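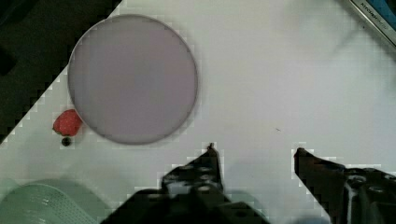

Breadcrumb: Notes > Materials > Glazes and color

Matching a replacement plate to an existing set is mostly a problem of light, and I spent most of June learning this the slow way. The set in question is a stoneware line from Afolabi, discontinued, in a shade the catalog called "haze." Two plates had chipped, and I wanted replacements that would pass at normal viewing distance. A muted color with a little purple in it is the worst case for this kind of work. Put a pale lavender-gray plate on a white tabletop, with a red strawberry against its rim, and the eye gets two strong references at once: the white pulls the plate darker, and the red changes how much purple you read in the gray. Take the strawberry away and the same plate looks closer to plain gray. None of this is a defect in the glaze. It is how color vision works, and it means that a match made in one setting can fail in the next.

The technical name for the more annoying half of the problem is metamerism. Two surfaces can look identical under one light and different under another when their reflectance curves differ but happen to produce the same response in the eye under the first light. Glazes are prone to it when makers reach the same gray by different routes. One uses a manganese and cobalt mix, another uses a commercial stain, and a third lets the clay body show through a thin coat. In a shop with cool LED tubes they agree. Under a warm bulb at home, one goes pink and another goes green.

My first attempt was a plate from Zarnex, bought online from a swatch. I should have known better. The swatch had been edited, my monitor was not calibrated, and the listing had no light source specified. It arrived a full step too blue. I kept it as a saucer for plant pots.

For the second attempt I set up a proper comparison. The method is simple and needs very little equipment:

1. Use a neutral surface. White or mid-gray, matte if you can get it. Wood grain adds its own yellow.
2. Put the two pieces edge to edge with no gap. A gap lets the background in and hides small differences.
3. Look at them under at least two sources. I used north window light at noon and a 3,000 K bulb in the evening.
4. Turn each piece a quarter turn and look again. Glaze pools, and thickness changes the color.
5. Rest your eyes on something gray between looks. After half a minute of staring at one color, you are no longer a useful instrument.

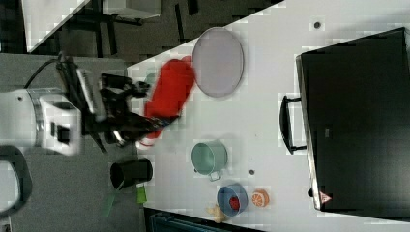

White table, large plate, something red.

The number to look for on a bulb is the color rendering index, or CRI. The top of the scale is 100, and ordinary incandescent bulbs sit there by definition, because the reference for warm light is a blackbody radiator. Cheap LEDs are much lower, and deep red is usually where they lose the most. The general index is averaged over a set of fairly soft test colors, so a bulb can score well and still handle saturated red badly. If the package lists an R9 value, read that too. If it doesn't, assume the value is poor.

Surface finish matters more than I expected. A satin glaze scatters light and looks paler than a gloss one of the same color, and the two drift apart as you move around the table. The Isbridge plate I ended up buying is slightly glossier than the Afolabi originals. From a chair you see the highlight before you see any color difference. I would accept that trade again.

Wear is the last variable. Old plates pick up gray metal marks from cutlery, and these shift the whole surface darker. A paste of mild oxalic acid cleanser removed most of them from mine, and the match improved without my touching the new plate at all. I should have done this first - it would have saved me one purchase.

I have not tried having a plate custom glazed. The studio at Momuvbridge does test tiles, but only for full sets.

Comments

potsandpans: The quarter turn step is good. I had a bowl that matched on one side only and sent it back thinking it was a mix-up.

Reader from the coast: Which cleanser, powder or liquid? The powder scratched a dark glaze of mine.

Author: Liquid. I would test it on the foot of the plate either way.

greyscale: Same trouble with wall tile. The box was labeled as one batch and the tiles still came out in two colors under the kitchen light.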